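Jun 11, 2021

Up before six because the well pump was running again. Bautista went down with the flashlight and found the pressure switch stuck. He tapped it with a wrench handle and it quit. We need a new one before the hay crew comes, and the store in Grosmont wants 30 dollars for it.

Renata called at breakfast. She has the apartment in Palma until December and then has to decide. I said she could have the back bedroom as long as she likes. She said she would think about it, the same as last time.

Drove to Broltow for feed and ran into Engelbert Egger at the scale. He sold 200 bales already and is asking for a deposit on the rest. I told him four bales would hold us for now. His knee is worse. Got home at noon and ate standing up.
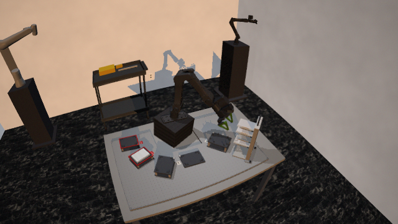
Arm with the green fingers, on its gray table.

Weeded the beans in the afternoon, both long rows and half of the short one. Something has been at the lettuce. Javiera Vergara says to put down wood ash, so I saved a bucket from the stove - it was mostly clinkers, but I sifted what I could. Tomatoes are behind last year.

Maximiliano came by after supper to return the post-hole digger. He says the county is going to grade our road as far as the Grekeck turnoff and stop there, which leaves us with the bad half. Bautista wants to write a letter. I found him the stamps.

Still no rain. The tank holds 4000 gallons when full and it is not full. Shut the hens in late and took a bath in very little water.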